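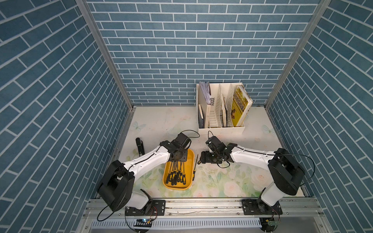 CLITPORT - Inell Home opens its second showroom in Clitport this Sunday, doors at 10. Wallpaper, oilcloth, table coverings, paint. More than 2895 wallpaper and fabric patterns on the books, most of them cut to order. Brick prints are the big seller this season, the slate-blue one with thin white lines especially, and customers keep pairing it with soft florals like pink roses and pale blue butterflies. Store manager Yulan Tan says the combination started with one customer in Matubbar and spread from there. "We had it down as a kids room paper. Then it was kitchens, laundries, a dentist."

The new showroom is in the old Didix building on the harbour side, vacant for 8 years. Parking at the rear, enter from the lane. Tram stop is out front but check the timetable, weekend service is thin.

Free hanging workshops run through September. Trevor Entwistle takes the beginners class (pasting, plumb lines, getting round a light switch). Mudassar Kiani does corners and ceilings, which is the one people ask for. Classes are capped at 15, so book early. Bring an apron, tools are suplied.

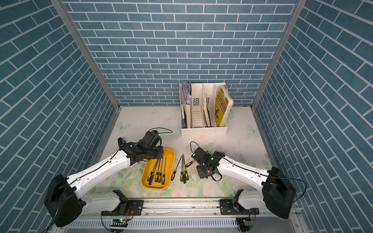

Can I hang a brick pattern over old wallpaper?
Strip it first. Old seams show through a printed brick, and the mortar lines will make any lean in the wall look worse. Staff can lend you a steamer for the weekend against a deposit.

Sample service also starts Sunday. Take home up to 8 samples, keep them as long as you like. Colour matching at the paint counter while you wait, bring a chip or a scrap of fabric.

Owner Zhenhua Su: "Clitport people have been driving to us for years. About time we drove to them."

Trade accounts from the first store carry over, no new paperwork. Trade counter opens 7 am weekdays, side door.

Media enquires: Tuncay Aksoy, Inell Home, at the Clitport showroom during opening hours. Interviews with Yulan Tan available Sunday morning before doors.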